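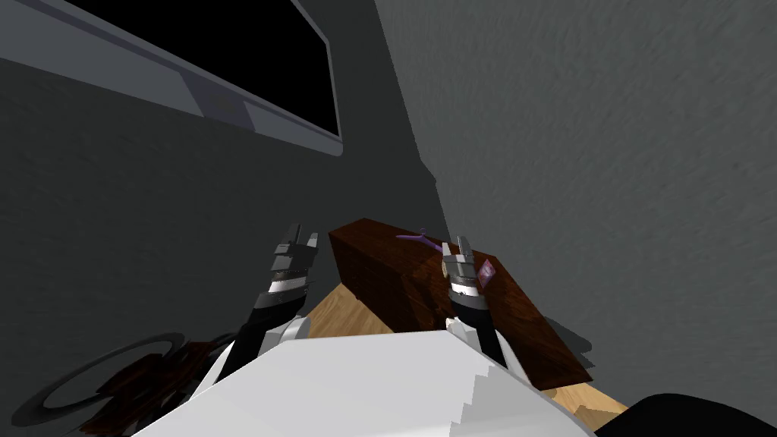 1 min read

Check the simulated cell before you retrain

When a two-arm cell starts missing its targets, most teams reach for the policy first. I think the order is wrong. The simulated cell is a machine too, and it needs the same routine service as the one bolted to the floor.

At Divarach we keep a Bolum scene with a long wooden box on a table in the corner of a room, two grippers and a couple of small purplish props. In January the success rate on that scene fell to 79 percent. We spent 9 days on training runs. Then Aurelia Haslinger opened the scene file and found that the collision mesh of the box no longer matched its visible top face. The fix took an afternoon.

My proposal is dull. Before any retraining, reset the scene, jog each arm to its home pose, close and open both grippers, and touch the box at four corners. Compare the contact heights with the logged values. Check the camera mount against the drawing. Run 2000 physics steps with no commands and see what drifts - small parts usually go first.

Sitompul objects that this is slow and belongs in automated tests. Some of it does. A test only covers the offsets someone thought to write down, though, and our mesh error had passed every one of them.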